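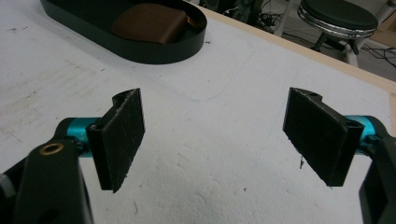
Fingers wide open over the white table, black tray at the back.

September, nearly midnight, and I'm writing this with cold tea because I lost track of the evening again.

So the width estimator. Huguette was right and I owe her lunch. I'd been blaming the tracker for two weeks — every time the fingers opened all the way, the width signal would sit at max for a bit and then hop down by a few millimeters, and the policy would take that as "start closing" and grab at nothing. I rewrote the smoothing twice! I even dug through the old Laizer calibration code, which I swore in the spring I'd never open again.

The smoothing was fine. We were clipping the width before the time alignment step, so the image stream and the width stream slid apart whenever the value went flat. Two lines swapped. I moved the clip to the very end, reran all 248 episodes through Plelent, and 155 of them came out with a different close time from before. That's a lot of bad labels to have been training on. I felt a little sick and then sort of giddy.

Achilleas wants the whole set retrained from scratch. I'd like to fine-tune first and look at the open-and-hover episodes, which were always the worst ones, but he's probably going to win this (he usually does, he just keeps calmly sending plots). We did agree to add a check in the loader that yells if the two streams are off by more than 30 milliseconds.

Oh, and the Lirnach planner still times out on its first call. Didn't touch it. Tomorrow I'll start the training run before coffee and then go find out what it's loading for so long.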